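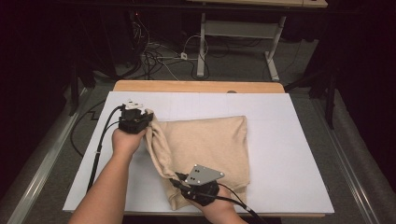 Cable fault stops garment work at Avwood for nine days

Avwood, the company that teaches machines to fold and sort clothes, stopped all work with its hand-held grippers for nine days in January after one of them closed on the finger of an operator and did not open again when she released the handle.

The operator, Wanda Górecki, had a bruise and a small cut. She was treated in the building and came back to work the next morning. The company says that no bone was broken and that she did not lose any working time beyond that afternoon.

The accident happened shortly after 3 p.m., while she was folding knitwear. Operators at Avwood hold one gripper in each hand and fold the garment with them, and the recorded movements are later used to train the folding robots of the company. Ms. Górecki had put down the right gripper and was pulling a sleeve free from the left one with her fingers when the jaws closed.

"It was not a strong pain, but it was a long one," she said. "I was waiting for it to open, and it stayed closed. My colleague had to pull out the plug."

The colleague was Fadi Harb, who was working at the next table. He told this newspaper that he needed a moment to find the correct plug, as there were several cables on the floor and they did not have labels.

An internal report, finished last week, gives the cause as a damaged cable. The grippers are made by Guka and each is connected by cable to a control box. According to the report, the cable of the left gripper was bent many times over the edge of the table until a wire inside it broke. The signal to the motor then came and went. The control box should open the jaws when it loses the signal, but the software version installed at Avwood kept the last command, and the last command was to close.

The report also says that this was not the first sign of trouble. In the weeks before, operators had written down six cases in which a gripper was slow to open or dropped the cloth without reason. These cases were entered in the log as problems with the fabric, mostly with knitted garments, which catch easily in the rubber pads. The cables were not tested.

"We looked at the cloth and we should have looked at the cable," said Rui Leitão, who is responsible for safety at Avwood. "The people at the tables told us something was wrong. We wrote it down in the wrong place."

During the stop, all 38 grippers of the company were opened and checked. Two more had damage in the same part of the cable, close to the point where it goes over the table edge. Both were taken out of use.

Work has now started again with some changes. The cables must be replaced after a fixed number of hours, and every table has a red button that cuts the power to both grippers. The plugs have colored labels. Operators are also asked not to touch the jaws with their fingers while the power is on – a rule that existed before, but only in the manual.

Guka has sent a new software version, in which the jaws open when the signal is lost. Golshifteh Tehrani, an engineer at Guka, said that other customers will receive the same update. She did not want to say how many of them use the older version.

Ms. Górecki is folding again, at the same table. She said that she would like to have the red button closer to her foot, so she can reach it when both hands are busy. Mr. Leitão said a foot switch is being tested and could be ready before the summer.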